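I drove the number 140 tram for Veltov Lines the last summer it ran, and I still dream about the bell.

You probably never rode it. It went from the ferry slip up to the old Cineo glassworks, over the hump at Kiln Street, and then down again to the market, where I had 2 minutes to eat whatever I'd brought (usually a hard-boiled egg, usually standing up). The car was a Hendriks, built before my mother was born, with a brass handle worn so smooth it felt like holding somebody's hand. It pulled to the left. Every car on the line pulled to something, and you learned to lean.

I loved that car! I loved it the way you love an uncle who borrows money. On cold mornings it wouldn't climb Kiln Street at all, and I'd let it roll back to the bakery and take a run at it, with the whole front row cheering and one old lady in a green hat praying out loud. She got off at the top every time and told me I drove like a butcher. Then she'd be there again the next day, same seat, same hat.

In September the letter came. The city had bought buses from Kuvico, and the depot would close at the end of the month, and the cars would be sold for 2,000 apiece to anybody who could haul one away. I read it in the crew room with my coat still on. Then I read it again, and I went out and did my afternoon runs, because people were waiting at the slip. 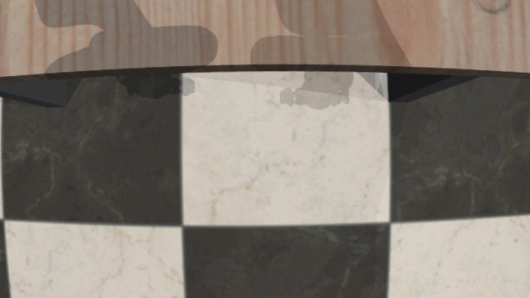

Wood tabletop and black and white checkered floor.

I had 2,000 saved. Don't ask me what for. A roof, I think, or teeth. I counted it out on the kitchen table that night, twice, and I put it back in the coffee can, and then I lay awake thinking about where a person would keep a tram. My yard was big enough for a goat, if the goat was patient.

So I didn't buy it. I've told people I tried and the paperwork fell through, but I never even asked for the form.

The last run was a quarter past eleven at night. I figured I'd be alone, but the green hat was at the slip, sitting up straight with her purse on her knees. We didn't talk. At the bottom of Kiln Street I felt the car start to drag, so I let it roll back to the bakery, all dark by then, and opened the handle as far as it would go.

We went over the hump so fast the lights blinked. I rang the bell the whole way down, past the bedrooms and the barking dogs, and behind me I heard her stamp her foot on the floor and yell at me to ring it louder.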